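About Davwood Bridge School

We teach bridge. We teach it to people who have never held thirteen cards in their lives, to people who played at university and have forgotten which way round the dealing goes, and to people who have been losing to the same pair at their club for years and would like it to stop. We love all of them, and we love the moment in the second or third week when the auction suddenly begins to sound like a conversation!

The school began with one kitchen table, four beginners and a borrowed set of bidding boxes. We now have 135 members on the books and run five sessions a week during term, three at our rooms in Zonstead and two online. Term starts in September and we stop for most of July, when everybody seems to be away anyway (although the summer pairs carry on, and you are very welcome to drop in).

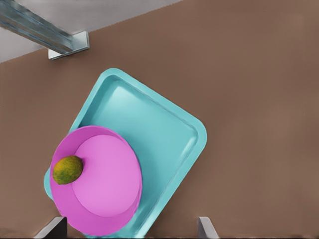

A brown table top with a small white bracket at its back edge.

How we teach

Most courses start with the bidding. Ours starts with the play. For the first four weeks there is no auction at all: we deal, the side with more points names a trump suit, dummy goes down and off you go. You learn to count winners, draw trumps and take a finesse before you have heard of a single convention. It does mean that our beginners arrive at the bidding a little later than people on other courses, and one or two get impatient, but they arrive knowing what a trick is worth, and that makes the whole business of opening and responding so much easier to follow.

After that we teach plain Acol with a weak no trump, four-card majors and weak twos in three suits. Stayman comes in the second term, and transfers straight after it. Blackwood we leave as long as we decently can. Anyone who has watched a new player ask for aces, get the answer and then stare at it will know why.

Defence gets a full term to itself. This is the part of the school we are proudest of. You defend half of all the hands you play, give or take, and yet most books tuck it into a chapter near the back. We spend two whole weeks on the opening lead alone, then signals, then second hand and third hand play, and then the lovely and infuriating subject of when to cover an honour. Our students moan about it in the autumn and thank us in the spring. 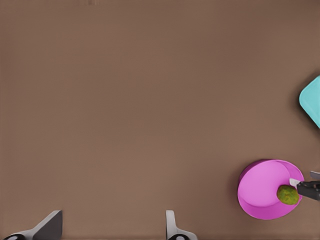

The other thing we care about is practice with prepared hands. Each lesson is built round a set of deals that bring up the same idea several times over, with one rogue deal slipped in where the idea is quite wrong. If the evening is about holding up an ace against three no trumps, there will be a hand where holding up costs you the contract. People remember that one for months. We have 100 of these sets in the cupboard now, all printed with the full auction and a suggested line of play on the back, and you can take the sheets home.

Our courses

First Tricks is for complete beginners. Thirty weeks in three terms, Monday evening or Monday afternoon. No partner needed, no card sense assumed.

Second Hand Low is for those who have finished First Tricks or who learned elsewhere and want the gaps filled. It covers transfers, takeout doubles, competitive bidding and a great deal of defence.

The Pillai Workshop is for regular club players. We pick one topic and worry at it for five weeks. Recent subjects have been the losing trick count, suit preference signals, safety plays and what to do when they overcall your one no trump. It is lively, it overruns, and there is usually an argument about the last board.

Supervised play runs in every teaching week. You bid and play as you would at a club, and you may put your hand up at any time and ask. It is far and away our most popular session.

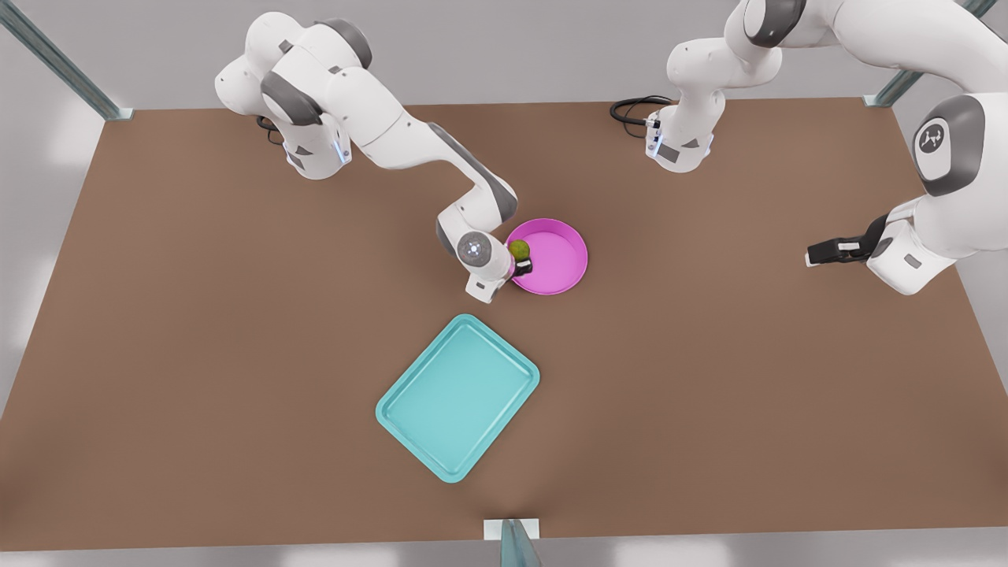 Olive wrote to us after her first term to say that she had been dreading the supervised play, as she is slow and hates to hold up a table, and that by the third week she had asked more questions than the other three put together and made four spades on a squeeze she didn't know she was playing. We have pinned her letter up by the tea things.

Playing with us

Every term ends with a friendly teams match. The big one is the Vikholm Cup, open to any pair who have taken a course with us, and it is played over 24 boards with a long break for supper. The handicap is generous to newer players. A pair from First Tricks won it two years ago, and they have been quite unbearable since.

We are strict about one thing only, and that is manners at the table. Thank your partner for the dummy, even when it is dreadful. Save the post-mortem for the end of the round. If a call is out of turn or a card drops on the table, ring for the director and we will sort it out kindly; it has happened to all of us.

Coming along

You can visit any supervised session for nothing before you sign up. Come a few minutes early and we will find you a seat and a partner. The rooms are on the ground floor, there is parking behind, and the kettle goes on at half past six.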